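Ticket 61: Parts missing from resealable bag, kit order
Status: Closed
Opened by: Najwa Bitar
Handled by: Ziad Nasrallah, Bencombe parts desk
Opened: December 19, 2019

Najwa wrote:

Hi Ziad! Me again, sorry. I'm putting together the Hattar practice kit for my nephew (the little radio one) and I've hit a wall before I even got the iron out. The instructions say the small parts all come in one clear bag with a black ribbed insert, and I do have that bag, but I can't match what's in it to the list on page 3. The list starts with the flat disc ones and I can't find a single disc. Did I get the wrong bag, or am I just bad at this? I ordered a Niltumix refill pack back in July and never used it, so there's a real chance I've mixed the two up in my drawer.

Ziad wrote:

Hi Najwa, no need to be sorry, this one comes up a lot. The two bags look so much alike that I've grabbed the wrong one myself, and I work here. Before you open anything, could you lay it flat on something pale with good light and look at it through the plastic? Please don't tip the parts out yet. Once those little legs get tangled together you'll be at it all evening.

Najwa wrote:

OK, done, bag is on the table and still shut. The parts are all in a jumble in the grooves, tan and cream and sort of reddish, with thin wire legs going every which way. I thought they'd be in neat rows! Is that normal or did the mailman play soccer with it? 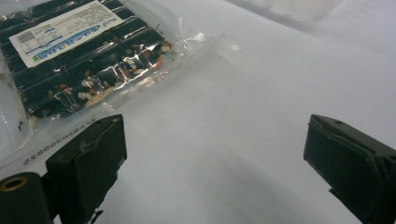

Also, I tried reading the label to you over the phone earlier and gave up, the print is tiny and my glasses are in the car. There's a barcode and some blue lettering, and then a long number on the plastic strip along the bottom that starts with 252, I think. Is that the number you need, or is it something on the label?

Ziad wrote:

The long one on the strip is what I want, so go get those glasses! And yes, a jumble is fine. The grooves stop things sliding too far but they don't hold anything in place. Bent legs are fine too, you can straighten them with your fingers.

Najwa wrote:

Glasses on, whole number sent in the private note. I also went through the drawer again and found a second bag way at the back, under the Skotard catalog. So now I have 2 bags and no idea which is which. Help!

Ziad wrote:

Ha, mystery solved. The number you sent matches the July refill. The one under the catalog should be your kit bag, so check that against page 3 and see if the discs turn up.

Najwa wrote:

Discs! It's all there. I put masking tape on both bags and wrote on it in big letters. You can close this, and thank you for being so patient with me.

Ziad wrote:

Closing now. Unopened refills can come back within 90 days, so I'm afraid July is too far gone, but hang on to it for spares.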